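Making a dark, narrow hallway feel like part of the home?

Posted in Home and Decorating by tealdoor, May

Hello all! We've just moved into a ground floor flat in Sturnerwood and I love every bit of it apart from the hallway. It has no window, it is only 79 cm across at the narrowest point, and everything we own seems to stop there on its way in. Coats, bags, the umbrella that doesn't fold properly, and 13 pairs of shoes between two adults and one very keen footballer.

The walls are a sort of tired magnolia and the floor is carpet, which we can't change as we rent. The landlord has said yes to paint and to a few screws in the wall. I've got a free weekend, lots of energy and not a great deal of money. Where would you start? Should I go pale to make it look bigger, or give in and go dark? And is there any way of keeping shoes in there that doesn't mean turning sideways to get to the kitchen?

Pierina Lo Presti
Top contributor

Oh, I love a hallway question! Ours in Prirport was every bit as gloomy and it's now my favourite bit of the house, so please don't lose heart.

Start by taking everything out. I mean all of it, down to the carpet, and leave it out for a day. You'll see where the light comes from (there's always a bit, even if it only sneaks in from the kitchen) and you'll find out which things you go looking for. Whatever you haven't missed by teatime can live in a wardrobe. We got rid of a whole row of hooks that way, and it was the coats more than anything that had been making us turn sideways.

Next, fabric. People forget about it in hallways and it makes such a difference to the sound of the place as well as the look.

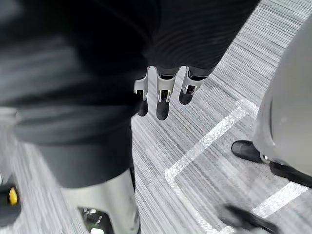

Coats and curtains should be chosen together if they're going to hang side by side all winter, and I'd keep the pattern count very low. Plain doesn't have to mean flat, though! A ribbed black has those fine ridges running across it, so you still get bands of charcoal in the folds where a smooth black would look like a hole in the wall. If you put up a door curtain, stop it just short of the floor. Ours dragged for the first year and picked up every bit of fluff going, and I took it up by hand in front of the telly one evening and was thrilled with myself.

As for shoes, go low and open. I know the tall tip-out cabinets look clever, but in a really tight hall anything at shoulder height makes you feel squashed, and ours would never take my husband's boots. Measure your longest pair with the heel right against the wall, and mark that depth on the carpet with masking tape before you buy anything. Then live with the tape for a couple of days. If you keep treading on it, the rack belongs somewhere else.

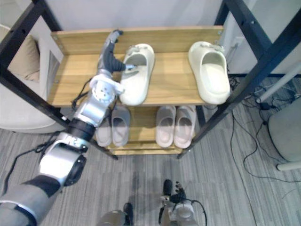 Two tiers, a honey-coloured wooden top shelf and a black metal frame. Cream slides up top where they're easy to grab.

Keep one shelf for what's being worn this week and let the other be for the next lot. Everything else goes under a bed. With a footballer in the house I'd add a boot tray by the door, whatever else you do, and a stiff brush next to it.

Now the paint, which is the fun part. I'd go darker than you dare! Pale paint in a hall with no daylight just turns grey. We used a deep green up to the height of the door handles and a warm cream above, and people comment on it all the time.
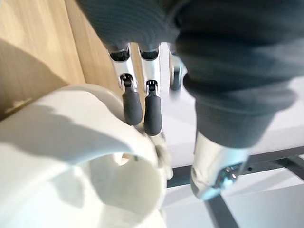
Dark walls do need something to answer them, and it needn't be expensive. A mirror at the far end is the obvious one, and a second lamp will do more for you than any tin of paint. After that, look at the little metal things, your hooks and handles and hinges. Charcoal ribbing on its own is a lovely soft thing, but put polished silver right beside it and the metal looks almost like chrome, it throws back so much light. I swapped our brown plastic hooks for shiny ones and couldn't stop walking past them.

Do come back and show us what you choose!

salazar_dIY

Agree with most of that but don't go mad with dark if the ceiling is low. Paint the ceiling the same cream as the top half of the wall and carry it down over any coving. Check the depth of the rack too, 38 cm is too much for your hall, look for one under 30. Use proper wall plugs for the hooks, wet coats are heavy.

bramble79

Villen Road market has secondhand mirrors, that's where I got mine. Take a tape measure and haggle.

tealdoor

Thank you, this is brilliant! Everything is out of the hall and piled up in the living room, and the masking tape is down. Green it is. Pierina, was yours matt or eggshell?

Pierina Lo Presti

Eggshell, so you can wipe the football off it!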